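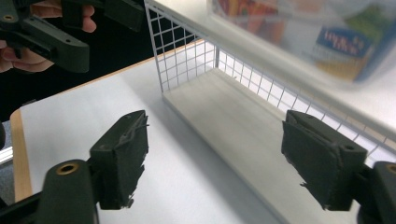

By the field notes editor, Erkcombe Mineral and Lapidary Club
Visit report, September

The Rikholm works opens its cutting sheds to the public once a year, and the club went along with a party of 13. The site lies at the end of an unmade lane beyond the old slate tips. Parking is on hardstanding by the weighbridge. Gates opened at 9.30 and the first tour left at 10.

Rikholm cuts and polishes agate, jasper and a small amount of serpentine. None of it is quarried on site now. The rough arrives in steel drums, is tipped out on a concrete apron and hosed down before sorting. Sorting is done by eye and by tapping. A sound nodule rings slightly, a fractured one gives a dull click, and the difference is easier to hear than we had expected once the compressor was switched off.

Slabbing takes place in the first shed. There are four saws, all oil cooled, with the largest taking a nodule the size of a football. The feed is by weight on the older machines and by screw on the newer two. Our guide preferred the weight feed for agate, as the blade slows of its own accord when it meets a harder band. The slabs come off with visible saw marks and go into a tub of sawdust to draw off the oil, then into hot water and detergent. Several members asked about water cooling. It is used only for the trim saws, where the cuts are short.

The second shed holds the tumblers. Rikholm runs rubber-lined barrels on a four-stage cycle: coarse grit, medium grit, fine grit and polish. A full cycle for agate takes 52 days, which is longer than most of us allow at home. Much of the extra time is spent in the coarse stage. Anything with a pit or a crack deep enough to catch a fingernail goes back for another run. Barrels are filled to two-thirds, with ceramic media added to make up the volume when a batch has worn down. The same barrel is never used for both coarse grit and polish.

The polish itself was cerium oxide for the agate and aluminium oxide for the serpentine. Serpentine is handled under a separate extraction hood, always wet, on account of the fibrous material that can occur in it. Visitors were kept behind a rail at this point and the wheel was not running.

After a tea break we were shown the Koval collection, bequeathed to the works and kept in an upstairs room. It contains 393 specimens, mostly banded agates, in shallow drawers lined with felt. Labelling is uneven. The earlier labels give a locality and a depth, and the later ones only a locality. Two drawers marked "carnelian" hold a mixture of natural and heated stones. The natural pieces mostly show a cloudy, uneven colour when held to a lamp, while the heated ones tend to be stronger in the bands — though the guide was careful to say that this is an indication and no more. A loupe and lamp are provided, and drawers may be opened on request.

The sales yard sells rough by the kilogram and slabs singly. Members should note that the rough marked "Clatus" is a trade name for a brown and cream jasper and does not refer to a locality. It should be labelled as jasper, source unstated, if it goes on the club table. It cut well in a trial at our own workshop, with some undercutting in the paler areas. A worn 600 belt reduced this but did not cure it.

Practical points for next year. Closed shoes are required in both sheds and sandals were turned away. Ear defenders are lent at the door. The upstairs room is reached by 13 steep steps with a handrail on one side only. There is no card reader in the yard. Offcuts in the blue bins are free, up to one bucket per person, and the better pieces had gone by noon.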